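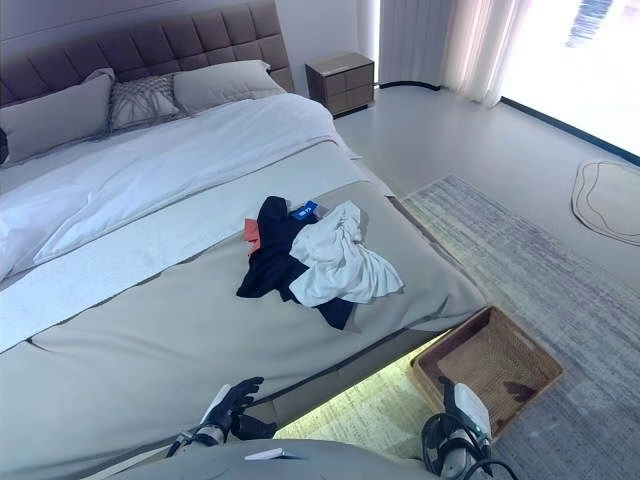

Has Claner been cancelled or is it just late?

Posted by pidska_fan, Thu 27 February

The last episode of Claner went out in June and I've seen nothing since. It finished with Deng still locked in the boathouse, so I assumed there would be more. The channel's page says "series 2" with no date, and it has said that for months. The ratings I found were poor, 435 thousand for the final episode, down from almost 500 at the start. Does anyone know if it's coming back, and where I can see the first series again in the meantime? My recorder wiped it.

Nga Văn

It hasn't been cancelled as far as I know. Anside, the company that makes it, put out a call for extras before Christmas and my cousin applied. They wanted 100 people for a market scene and told her filming would take 17 days. She didn't get picked, so I can't say if it went ahead. Overnight figures leave out catch-up viewing, and most people I know watched it that way. I wouldn't read too much into a small drop over one series.
For the repeats, try the channel's own app. Search by the episode title, as typing Claner only brings up the trailer. The first one is called "Low Water".

marsh_end

Cancelled I think. They took the sets down.

pidska_fan

Thanks Nga, found it under "Low Water". Only the first four are up, and the subtitles are out of step on the third. marsh_end, where did you see that about the sets?

marsh_end

Someone at work said it. Might have been a different programme.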